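Fault report: the arm that pressed on the counter
Newsletter of the Plandcombe test kitchen, Friday, June 26, 2026

As many of you heard in the corridor, the arm in the Khumalo kitchen was stopped for 2 days this month. Several people asked what had happened, so I write it down once for everybody.

The task was a simple one. The arm picks up a cup from the marble counter, moves it to the other end and puts it down. It had completed 1,188 cycles of this task without a stop that needed a person. In the next cycle it closed the gripper too early, above the cup, and then continued downwards with nothing between the fingers. It touched the stone and did not stop. The force on the wrist went up for 11 seconds before the operator pressed the red button. The cup fell over but did not break, and no one was hurt.

Our first idea was a fault in the force sensor. We took the sensor off, checked it on the bench with the calibration weights, and it was correct. The second idea was the cable, because we had trouble with the same cable in winter. The cable was also good.

The cause was in the height estimate. The wrist camera has to judge how far away the surface is, and on a plain table it does this well. On veined stone it sometimes takes a vein for the edge of an object. In the log we could see that the estimate jumped by several centimetres when the arm passed over a white vein, and then stayed wrong. The arm believed the counter was lower than it is.

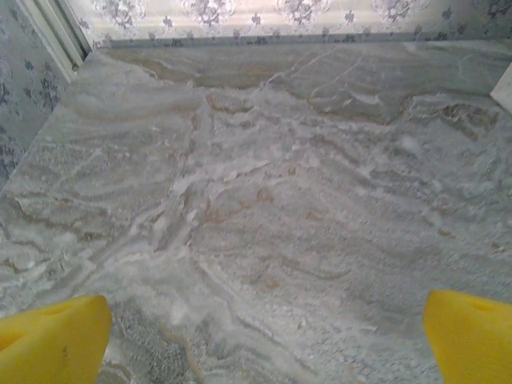 The contact limit should have caught this, and for me it is the more serious part. The limit was written in the settings file, but after the software update from Histelau the program was reading a different file, with the old values from the Killum workshop. In that workshop the arm pushed parts into a fixture, so a long and strong contact was allowed. In a kitchen it must not be. We did not compare the two files after the update, and this was our mistake, not the supplier's.

What we have changed:

The surface height is now measured by a slow touch at the start of each session, and the camera estimate may differ from it only a little. If it differs more, the arm stops and waits.

The contact limit is stored in the controller itself. At start-up the screen shows the value, and the operator must confirm it.

The gripper must report that it holds something before the arm goes down to the placing position. If the fingers close on nothing, the cycle ends there.

The repeat test on the same counter ran for 2,990 cycles. The height check stopped the arm on several occasions, always above the stone. I looked through all of these stops in the log and in each of them the check was right to stop. This makes the work slower, and I know that some of you will find it annoying – please do not switch it off.

A question still open is the finger pads. They took the full pressure and we have not yet measured whether their shape has changed. Until this is done, please use the arm only with light objects, and keep one hand near the red button during the placing movement.

If you have seen a similar jump in the height on another surface, also a small one, please send me the log with the date and the time. Patterned tiles and tablecloths would interest me most.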